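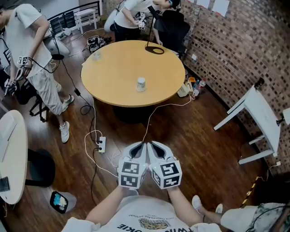 I'd been at Nillero 4 months before Omid Talebi let me touch the soup. Up till then I did coffee, wiped tables and got yelled at about lids. That October morning there was a white paper cup standing near the middle of the round table, and Omid pointed at it like it owed him money. "Taste," he said. So I tasted. Lentil, lemon, way too much cumin - I said so out loud, which was dumb.

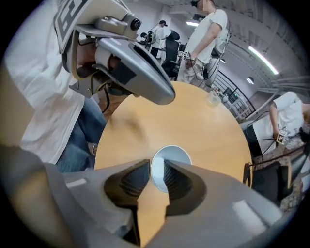

He didn't yell, though. He went back to the stove and called his cousin Amirhossein, who ran the kitchen over at Pravov and had started the whole cumin business in the first place. They argued for so long that I served the first lunch orders by myself (plain rice, extra pickles, sorry folks!). When Omid finally hung up he handed me the big ladle and the spice tin. "Fine," he said. "You fix it." I had never cooked for anyone but my sister, and she puts ketchup on everything.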